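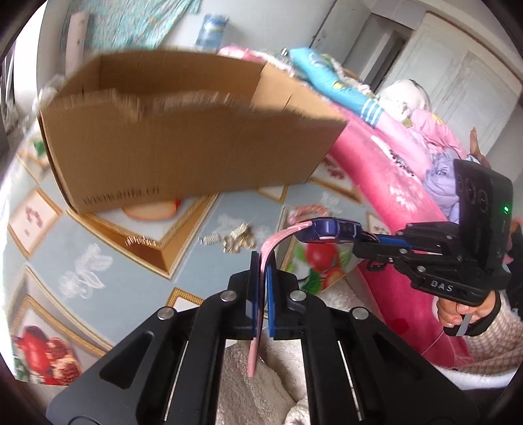 本站使用 Cookie 以改善浏览体验。继续浏览即表示同意。

打印本页 | 用电子邮件发送
阅读时间:8 分钟

工作间笔记 / 软物收纳
2018年10月16日

粉色布带今天又上场了。上一页写着“布带部分基本结束”,是我自己的字,墨水颜色也对得上,没法赖给别人。

先把没做完的补上。Trorkov 那边要的是一套换季收纳的办法:衣服、毯子、靠垫,加上地上那些零碎,收进纸箱,用布带捆好,12月之前能随时拆开再捆回去。说明书上写得很轻松,像是写的人家里只有一件毛衣。他们不要胶带,理由是胶带“显得临时”。纸箱倒不显得临时。

布带本身没什么好抱怨的。里面那一面颜色浅一点,正好当记号用:浅色朝里贴着毯子,深色朝外,拧了就能看出来。我从前在带子上写过“里”和“外”,洗了以后两个字都只剩偏旁。现在靠颜色,省一支笔。

松紧还是老问题。捆毯子,带子要先垂一个松圈,把毯子塞进去,再收。先收紧再塞,毯子会从两头冒出来,像没包好的粽子。松圈留多大,试到现在的结论是垂下来比毯卷的底多 8 厘米。再多就拖地,再少就得跟毯子讲道理。那条奶白色的绒毯尤其不讲道理,蓬得厉害,按下去一块,另一块马上起来,适合做心理学实验。

记一下捆法,给下次接手的同事,也给下次的我:

毯子对折,再卷,卷口朝下。
布带横着从底下过,浅色面朝上(卷好以后就成了朝里)。
两头拉齐,一头留长。
压着卷口收紧,打活结,结头转到侧面。
结头不要留在正上方。叠第二件时会硌出一个坑,上面那件看着总像在生气。

拉斜了怎么办:松开重来。我试过不松开、直接从旁边把它扯正,带子是正了,毯子歪了。

再说纸箱。那只侧面印着 www.kaifa.cn 的,箱盖早就没有了,上沿的瓦楞断口露在外面,一碰就挂毛。拿来装毛衣绝对不行,装布料也勉强。我的意见是它只配装硬东西,或者把上沿包一圈布边。包边的方案报给 Haswood 的人看过,回信问能不能“顺便印个花”。一只没有盖的旧纸箱,印花。我回了“收到”。

旧箱子还有一样毛病,提的时候手会本能地去抓上沿,断口越抓越烂,过几轮就成了锯齿。应该托底。已经在门边贴了条子,写“请托底”。字写得大,贴得低,估计弯腰换鞋的人都能看见,站着搬箱子的人看不见。改天往上挪。
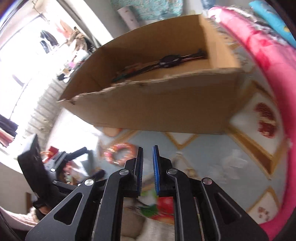 窗边一角,箱子里横着一根黑色长条件,上沿的毛边没有修。

长条件斜着才放得下,于是箱子其余的地方全成了三角形。三角形的空间什么都装得下一点,什么都装不满。Howells 的收纳守则第一页就说“长物靠边立放”,立放的话它会高出箱口,挂衣杆那边一过人就碰。守则没有第二页,我找过。

窗边这一侧要单独写几句。衣架挡在窗前,挂着深色的衣服,还有一件粉色的夹在里头;底下是白色的暖气片。现在还好,等到12月暖气一开,垂下来的衣摆就是在烤。两个办法:衣架往里挪,或者长衣服先收。往里挪会占掉地垫的一角,而地垫是整间屋里唯一大家都愿意坐的地方,动它等于宣战。所以先收长衣服。写在这里,免得到时候又说没人提过。

靠窗最边上还堆着深色的布和一块粉白相间的。这一堆的性质很难界定,洗衣的说是待收,收纳的说是待洗,两边都很有礼貌,就是不伸手。我的建议是给它一只箱子和一个名字,名字可以叫“未定”。有了名字,起码能写进表里。

地垫本身,浅蓝的底,一格一格的菱形,印了些花样,有一格是红石榴带绿叶子。好看是好看,当工作台面有一个缺点:小东西掉上去就找不着。橙色和粉色的那个圈形玩具还算显眼,红的东西落在石榴旁边就等于隐居。今天找一个红色的小件,眼睛从它上面过了好几遍,每遍都以为是水果。以后分拣时垫一块素色布。要真的素,上回有人拿来一块“素色小碎花”。

带框的小画也还在地上。按单子该在“易碎、平放、最后装”那一类。平放倒是做到了,“最后装”做得有点过头,一直最后到现在。大的一幅红色花纹,小的一幅还没有写标签。装的时候用毯子隔开,面对面,别让框角顶着画面。不要用布带直接勒画框,勒得住,可框边会留印子,Nendex 那批就是这么退回来的,退货单编号 3163,我现在还背得出。

靠垫的事拖了很久,定一下:米色的跟毯子走,青绿色有花纹的单独放,颜色掉不掉还没试过水,别跟奶白的绒毯睡一起。试水写进下一页。箱子后头那个白色的卷,标签没贴,里面是什么我不猜了,上次猜是桌布,打开以后整个下午都在重新卷。

材料这边:布带再裁 2 条,长度照旧,尾端这次要锁边。上批图快没有锁,边缘抽丝,抽出来的线团够织一只杯垫(没有织,手边没有针)。素色标签纸报了 200 张,批下来的时候希望别又变成“先用着旧的”。旧的那种不粘纸箱,只粘手指和袖口,有一张跟着我回过家。

关于先后次序,跟同事讨论过,意见不一致,两边都记上。一派主张先收地上的,脚有地方放,人就不急。另一派主张先收衣架上的,体积大,收完立刻有成就感,尽管地上还是下不去脚。我属于第一派,主要是因为我踩过那个圈形玩具。

暂定次序:
地垫上的小件,按颜色分,红的先拣。
画,平放,等毯子。
毯子,捆好,浅色面朝里。
靠垫。
衣架上的长衣服。
“未定”那一堆,看当天的心情。

另外,说明书的措辞要改。原稿有一句“轻轻一拉,即可完成”。我提议改成“拉紧,转结,检查带子有没有拧”。Trorkov 回信说太像工作间笔记。

待办
门边的条子往上挪。
裁布带,锁边。
箱子上沿包布边,不印花。
青绿色靠垫试水。
小画补标签。
问清楚长条件到底归谁那张单子,两张单子上都有它,描述还不一样,一张写“长件”,一张写“黑件”。

打印本页 | 用电子邮件发送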